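Millodik moves tabletop range to single-colour pieces

Homewares supplier Millodik has revised its tabletop range for the coming season, reducing the number of finishes and moving most drinkware and serving pieces to one solid colour per item. The change was confirmed on March 4, 2022 in a notice to stockists.

The revised list runs to 332 items, down from 652. Most of the deletions are duplicate finishes of the same shape, including the two-tone cups and the banded trays introduced under the previous catalogue. Twelve shapes have been withdrawn altogether. Spare parts for discontinued lidded pieces will remain on order until September.

Malou Skov, range manager at Millodik, said the earlier catalogue had become difficult to warehouse. "We were carrying the same cup under seven or eight stock codes, and two of those codes did almost all the volume," she said. "Stores were reordering by photograph and getting the wrong grey."

Cups in the new list are cylindrical and straight-sided, with the handled versions moved to a separate order sheet. Orange is retained as the lead colour, alongside a grey and a green that carry over unchanged. Serving trays stay shallow with a raised rim and rounded corners, a profile that allows them to nest in the carton without interleaving. The pink tray colour, which had been listed for deletion in the draft notice, was reinstated after stockists asked for it.

Carton quantities change as well. Cups will ship in 12s, and trays in cartons of the same footprint so that mixed pallets can be stacked without filler. Existing shelf labels remain valid for retained items. New labels are required only where a stock code ends in the letter T, the suffix previously used for two-tone finishes.

Radoslava Ďurica, who buys tabletop lines for the retailer Idero, said the shorter list would simplify ordering but leave gaps on some displays. Idero had built its shelving around the banded trays and will need to re-space two bays per store. "The widths are the same, the heights are not," she said. "It is a morning's work with a spirit level and a bag of shelf pins."

Distributor Hrnčiar will hold the remaining two-tone stock and sell it by the carton. No further production is planned. Returns of two-tone items already on shelves will be accepted at invoice price if cartons are unopened, and at a reduced rate if they are not. Claims must quote the original invoice number – delivery dockets will not be accepted.

Some stockists have asked whether decorative pieces are covered by the same rules. According to the notice, they are not. Ornaments and centrepieces follow a separate list, prepared by Libor Charvát, and keep their present finishes and carton sizes. Their colours were matched to the cups and trays in the last revision and no further adjustment has been made.

Care instructions are unchanged. Millodik continues to recommend a soft cloth for the outer surface of all solid-colour pieces and advises against scouring pads. Cups should be stored upright or on their sides, and trays flat.

Order sheets for the revised range are available to account holders now. Accounts with open back orders for deleted items will be contacted individually and offered either a substitute colour or a credit.

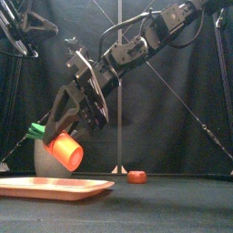
Related: Vusmont extends glassware warranty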